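Out and About: My Afternoon at the Steltach Open Day

Those of you who come to the Thursday coffee group already got the short version of this, so feel free to skip ahead to the recipe swap. For everybody else, I finally made it out to Gemdale for the Steltach open day on Thursday, July 27, 2023, and I have been talking about it ever since (sorry to my husband).

Steltach is the outfit that took over the old Seppälä furniture building, the long one past the gas station. They work on robots for hotels. I had pictured something with blinking eyes rolling up with my towels, and there was a bit of that downstairs, where a delivery cart called the Nikow was riding up and down in the elevator with a tray of bottled water on top. It stops if you step in front of it. I stepped in front of it three times, and a small boy behind me did it a great many more.

The part I liked best was upstairs, though. Niilo Lahtinen runs the training side and he gave our group of 17 the full tour, with a lot of patience for people like me who ask things in the middle of sentences. His team is teaching robots the little chores of a hotel stay, and they do it by having people perform those chores over and over while everything gets recorded from the eye level of whoever is doing them. Making a bed, filling a kettle, closing drapes. They want 1,000 recordings of each chore before they even start teaching, and I thought he was kidding until he showed us the list on the wall!

Hanging the door sign is one of the chores, and I would never have guessed how fussy it is. You need one hand to keep the door where you want it and the other to get the hole in the card over the handle on the far side. Try it at home and pay attention to your fingers. I do it every time we travel and I couldn't have told you which hand goes where.
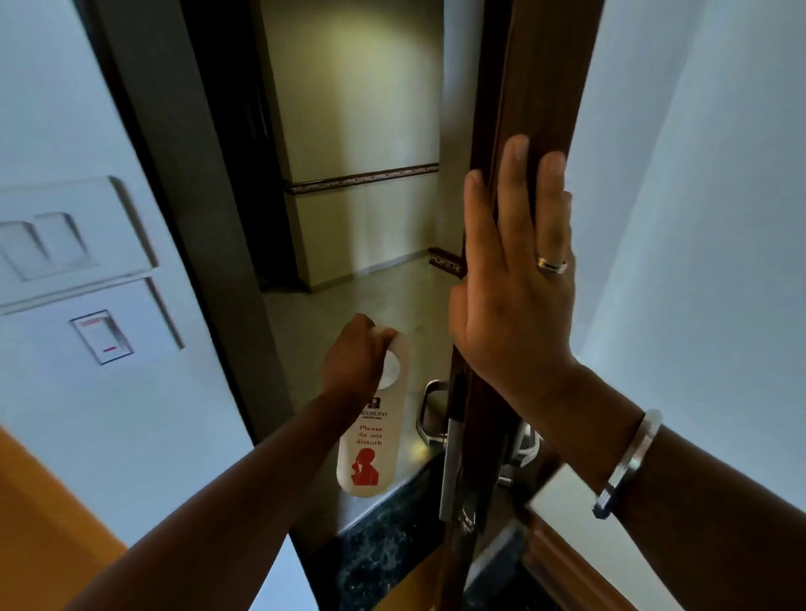 Why not just program the robot to hang the sign?

Every door is a little different, and so is every handle and every card. Writing out exact steps for all of them would take forever, so the team shows the robot lots of people doing it and lets it work out what they have in common.

After that we got to see a robot have a go at it on a practice door. It took 2 tries while we were watching. The first time the card slid off and landed on the floor, and the whole group went "ohhh" like we were at a ball game. The second time it stayed on, and yes, we clapped. Niilo said the robot is better in the mornings, and I still don't know whether he was pulling our leg.

I asked about housekeeping jobs, since my niece cleaned rooms all through college. He said the hotels they talk to mostly want help with carrying and fetching on the late shift. I'd like to hear what the people on the late shift think, and I told him so. He wrote it down, which I appreciated.

Parking is behind the building and it's free, but wear flat shoes, the stairs are steep metal ones. Coffee was decent and the cinnamon buns were gone by the time our group came back down, so go for the early tour if they hold another one. Give me a call if you'd like to ride along, I have room for two in the back.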